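Temps de lecture : 7 min

Régler l'acoustique d'un atelier de 35 m² sans tout casser

J'ai repris en novembre un dossier laissé de côté depuis l'emménagement : le bruit. L'atelier est une pièce rectangulaire, dalle béton au sol, murs en parpaing enduit, plafond en béton également. Autrement dit, six surfaces réfléchissantes. À la scie ou à la ponceuse on porte un casque et la question ne se pose pas. Le problème vient de tout le reste : parler à quelqu'un à trois mètres, téléphoner, écouter un roulement pour savoir s'il gratte.

Je précise que je ne suis pas acousticien. Ce qui suit est le compte rendu d'un traitement fait avec un micro de mesure, un tableur et les relectures de Noreen Satti, qui a corrigé deux erreurs de calcul dans ma première version.

Isolation et absorption

Les deux termes sont confondus dans la moitié des fiches produit que j'ai lues. L'isolation concerne ce qui passe d'un local à l'autre ; elle se traite par la masse, l'étanchéité à l'air et la désolidarisation. L'absorption concerne ce qui se passe à l'intérieur du local ; elle se traite avec des matériaux poreux ou des résonateurs. Coller de la mousse au mur ne protège pas les voisins. Monter une contre-cloison en plaque de plâtre ne rend pas forcément la pièce plus confortable, surtout dans l'aigu.

Mon voisin direct est un garage. Je n'ai donc travaillé que l'absorption.

La mesure de départ

La grandeur utile est le temps de réverbération, noté TR ou RT60 : la durée nécessaire pour que le niveau sonore décroisse de 60 dB après l'arrêt de la source. En pratique on atteint rarement 60 dB de dynamique dans un local ordinaire, on mesure donc la décroissance sur 20 ou 30 dB et on extrapole. Les logiciels affichent alors T20 ou T30.

J'ai utilisé un balayage sinusoïdal envoyé dans une enceinte posée dans un angle, avec plusieurs positions de micro. Le ballon de baudruche éclaté fonctionne aussi, mais l'énergie dans le grave est faible et la répétabilité médiocre.

Résultat dans la bande d'octave de 500 Hz : 2 s. Pour ce volume, c'est très long. La valeur monte encore un peu à 250 Hz et redescend au-dessus de 2 kHz, où l'air et les objets posés un peu partout font déjà une partie du travail.

Le calcul

La formule de Sabine suffit pour dégrossir : T = 0,16 × V / A, avec V le volume en mètres cubes et A l'aire d'absorption équivalente en mètres carrés. On connaît V, on a mesuré T, on en tire A. On fixe ensuite un T cible, on recalcule A, et la différence donne ce qu'il faut ajouter.

Sabine suppose un champ diffus, donc une absorption à peu près répartie. Dans une pièce où tout le matériau se trouve au plafond, l'hypothèse n'est plus respectée : l'énergie qui circule horizontalement entre les murs parallèles n'est presque pas touchée, et la mesure donne un temps plus long que le calcul. C'était ma première erreur. La seconde consistait à multiplier la surface des panneaux par le coefficient αw du catalogue, qui est une valeur unique pondérée. Il faut prendre les coefficients par bande d'octave, sinon on surestime nettement l'effet dans le grave.
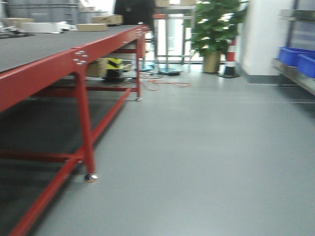 L'établi rouge sur roulettes et ses cartons.

Le mobilier compte dans le bilan, mais moins qu'on l'imagine. Un plan de travail dur est une surface réfléchissante de plus. Il disperse un peu l'énergie au lieu de la renvoyer d'un bloc, ce qui aide contre les échos flottants, sans ajouter d'absorption notable. J'ai laissé tous les meubles à leur place pendant les deux campagnes de mesure afin que la comparaison ait un sens.

Le choix du matériau

J'ai comparé trois solutions. La mousse de mélamine est légère, facile à découper et efficace dans l'aigu, mais elle s'effrite au moindre choc et retient la poussière. La fibre de bois en panneau rigide donne des résultats corrects dans le médium à condition de prévoir une lame d'air derrière. La laine de roche semi-rigide, en 60 mm, offre le meilleur rapport entre prix et absorption, avec l'inconvénient des fibres, qui impose un habillage.

J'ai retenu la laine de roche dans des cadres en sapin, tendus de tissu. Le tissu doit laisser passer l'air. Le test est rudimentaire : on le plaque contre la bouche et on souffle. Si l'air passe sans effort, il convient. Les toiles enduites sont à exclure. J'ai aussi vérifié le classement au feu, point sur lequel je ne transige pas dans un local où l'on meule.

Les cadres viennent de chez Andwood, débités à la cote. Xuân Khương m'a prêté son agrafeuse pneumatique, et je déconseille la version manuelle au-delà du troisième panneau. Dépense totale, tissu et visserie compris : 912 euros. Le tissu en représente presque la moitié. À titre de comparaison, le devis de Schumacher pour des panneaux prêts à poser, à surface égale, s'élevait à 2385 euros hors livraison.

La lame d'air

Un absorbant poreux agit là où la vitesse des particules d'air est élevée. Contre une paroi rigide, cette vitesse est nulle ; elle atteint son maximum à un quart de longueur d'onde. À 500 Hz, un quart de longueur d'onde fait environ 17 cm. Un panneau de 6 cm plaqué au mur travaille donc mal à cette fréquence. Le même panneau décalé de quelques centimètres gagne en efficacité dans le bas médium pour le prix de quatre tasseaux.

J'ai donc suspendu les panneaux du plafond avec un vide de 10 cm et monté ceux des murs sur des tasseaux de 5 cm. Au plafond, quatre points d'accroche par cadre, chevilles métalliques à expansion, câble acier et serre-câbles doublés. Kevser Bayram m'a conseillé de percer d'abord un trou d'essai pour repérer la profondeur des armatures. Conseil suivi, un foret perdu quand même.

Répartition

Les deux tiers de la surface sont au plafond, le reste sur deux murs adjacents. Il est inutile de traiter les deux faces d'une paire de murs parallèles : une seule suffit à casser l'écho flottant. En traitant un mur de chaque paire, on couvre les deux directions horizontales. Les panneaux muraux sont centrés à hauteur d'oreille, debout, et les angles ont été laissés libres pour d'éventuels pièges à basses.

La pose a pris un lundi entier pour le plafond, puis deux soirées pour les murs. Percer du béton au-dessus de sa tête est lent. Lunettes et masque obligatoires, et une bâche au sol que l'on replie vers l'intérieur avant de la sortir.

Après traitement

Même protocole, mêmes positions de micro, même niveau d'émission. Le temps de réverbération à 500 Hz est passé à 0,7 s. Le calcul annonçait 0,6 s. L'écart me paraît normal compte tenu de ce qui a été dit plus haut sur le champ diffus.

En dessous de 125 Hz, presque rien n'a bougé. Les modes propres de la pièce sont toujours là et le compresseur excite le premier d'entre eux avec une régularité pénible. Des panneaux poreux de cette épaisseur n'y peuvent rien. Il faudrait un résonateur à membrane accordé ou une épaisseur de laine bien plus importante dans les angles. Hạnh Khổng a construit deux résonateurs de ce type pour une salle de répétition et m'a transmis ses plans ; l'accord dépend de la masse surfacique de la membrane et de la profondeur du caisson, et il se décale dès que le panneau se voile.

À l'usage, la différence la plus nette concerne la parole. On n'élève plus la voix pour se faire comprendre d'un bout à l'autre, et le téléphone en mode haut-parleur est devenu utilisable.

Reste à traiter la porte, qui vibre dans son cadre quand le compresseur démarre. J'ai commandé un joint à lèvre en EPDM et des plots antivibratiles pour le compresseur. Les mesures du grave seront refaites une fois les plots en place, avec le micro au sol dans l'angle opposé à la source.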